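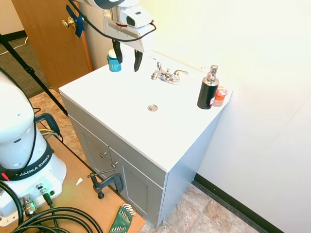 Vanity station with arm base and clamped platform.

Progress report to Clerico, work package 2: operating rules for manipulation stations
2019-01-08

1. Status

The draft rules were issued to all operators in September and have been in use at the vanity station since then. Sections on mounting, cable routing and approach limits are complete. The section on wrist camera checks is in second draft. Avow has reviewed the mounting section and returned comments, all of which are closed.

2. Mounting and work area

The arm base must stand on a rigid platform, and the platform must be clamped before power is applied. Operators check the clamp by hand at the start of each session and enter the result in the station log. Hand tools are to be returned to the tool drawer before the arm is enabled. The draft allowed hex keys to stay on the platform outside the reach of the arm. Avow objected to this exception and it has been removed from the issued text.

Cables between the arm and the controller must have slack for the full range of motion. Coiled excess stays on the base side, away from the work surface. Doors next to a station are to be fixed in position for the length of a session, and their position is logged.

3. Approach limits

Speed within 200 mm of a fixed surface is held to the reduced setting. The limit applies to the countertop, the faucet and the wall behind them. Containers are treated as movable objects and have their own contact force limit, set per task. Figueiredo supplied the limit table in September, and we have adopted it without changes.
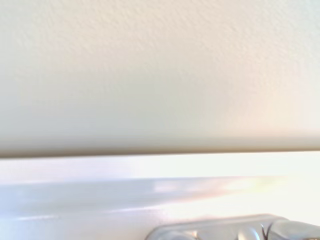 Märta Forsberg

4. Wrist camera checks

Plain walls and glossy white surfaces give the wrist camera little to work with. Glare on the surface can hide its front edge, and a soft view makes the distance to that edge hard to judge. The second draft therefore requires a fixed camera as the reference whenever the gripper is close to such a surface. A wrist view alone is not accepted as evidence of clearance.

Of the 800 sessions planned for the trial, 500 are complete. Session records are stored at Cukby with the station log attached. Records without a signed clamp check are excluded from the analysis.

5. Open items

The wording on glare needs a measurable threshold. Two proposals are under review. The stop procedure for a cable snag must be aligned with the Avow format. Operator training material will follow once section 4 is approved. No change to the budget is requested for this period.

Contact: Märta Forsberg, Cukby | © 2019 Cukby | Back to top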